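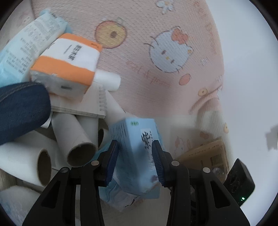 Craft drawer clear-out, day two. Well, "drawer". Two drawers, a carrier bag and whatever had migrated onto the bed. Promised myself it would be one evening. It was not one evening. Current state of play: cardboard tubes all in a heap, spiral notebook half buried, the pale blue box with the big dark lettering down the side, and the carton plushie, who has no business in a craft drawer at all. All on the Hello Kitty fabric so the bits don't get in the duvet.

2/ Rules, same as last time. Keep, give away, bin. No "maybe" pile. The maybe pile lived under my desk from July and I fed it like a pet

3/ TUBES. Why do I keep tubes. I keep them for cable tidies, make about one a year, then save the next lot. Keeping the sturdy ones, squashing the rest for recycling. Ok keeping the long one as well. It's a good tube

4/ Cable tidy for anyone who asked last time: cut the tube in half, wrap with scrap paper, fold the cable up, shove it in. Write on the outside what it's for. Do the writing FIRST, before it's round. Learnt that one

5/ Notebook. Opened it to see if it was worth keeping and lost 20 mins. Half of it is shopping lists, and then a whole plan for a stall at the Tatside makers' market which I never did. Table layout and everything. Prices! Past me was very confident about prices

6/ Tearing out the used pages, the rest is going by the phone. Stall plan gets kept. Dont say anything

7/ Paper towel stays out, needed for the drawer bottoms. Glitter. From what project I could not tell you. There has been no glitter in this flat since we moved to Carrasco Road and yet

8/ Plushies: all keep. I know. They're going on the shelf above the bed where the Bresomico lamp was before it died

9/ Empty wrappers straight in the bin, no smoothing them out, no "nice pattern, could line a card with that". I have 400 sheets of nice paper. I do not need a crinkly wrapper

10/ (kept one)

11/ Someone asked about boxes. I got a set of 16 little lidded ones from Zetevska, the plain white sort. They stack fine, lids are a bit tight. Used 13 so far. Washi tape, stickers, stamps, spare blades, buttons, more buttons

12/ Labels on the FRONT not the lid. Put them on the lids last time then stacked them, genius

13/ Tea break. Back is gone from kneeling on the floor, moved up to sitting on the bed, much better, should of done that at the start

14/ Still to do: pens. Every single one needs a scribble test and I am not in the mood. Might do them in front of the telly tomorrow with a bit of scrap paper

15/ Giveaway pile so far is two stencil sets, a pack of card blanks, some wool I was never going to use. If you're local and want the wool shout, it's mustard. Otherwise it goes to the charity shop on my way to work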